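Shared Workshop Access, Pludgate Site
Posted by Usha Shenoy, November

Members are advised that the booking period for bench rooms will change from four weeks to 3. The waiting list stands at 221 names, and the present arrangement does not serve them well. Comments are invited below.

a_quansah
I support the change. Our group applied in spring and has yet to receive a room. I would ask that renewals go to the end of the list.

Lahtinen_A
I must disagree. Setting up at Pludgate takes several days, and a shorter period penalizes anyone with fixed equipment. The Mekwood site kept four weeks and has nearly 700 members.

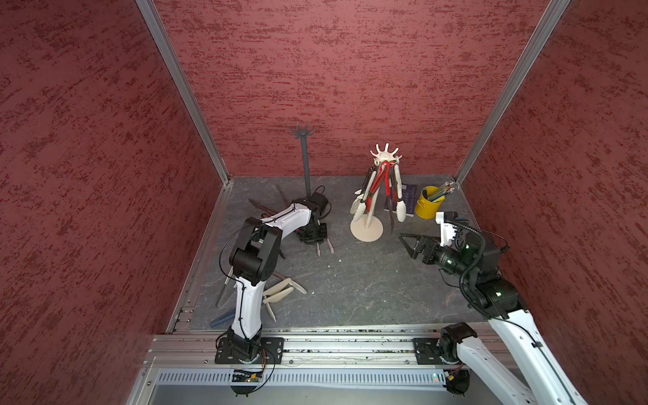

Bench room with deep-red wall panels and grey work surface.

c.bonsu
Mekwood has more rooms, so the comparison is not a fair one. I would accept 3 weeks if the fee were reduced to match. It is currently 358 per period.

Lahtinen_A
A lower fee does not return the lost days. I request that one extension be allowed on written application.

Usha Shenoy
The fee will be adjusted in proportion. The request for an extension has been noted and will be considered before the new terms are issued. Existing bookings are not affected.

a_quansah
Thank you. Please confirm whether renewals will be treated as new applications.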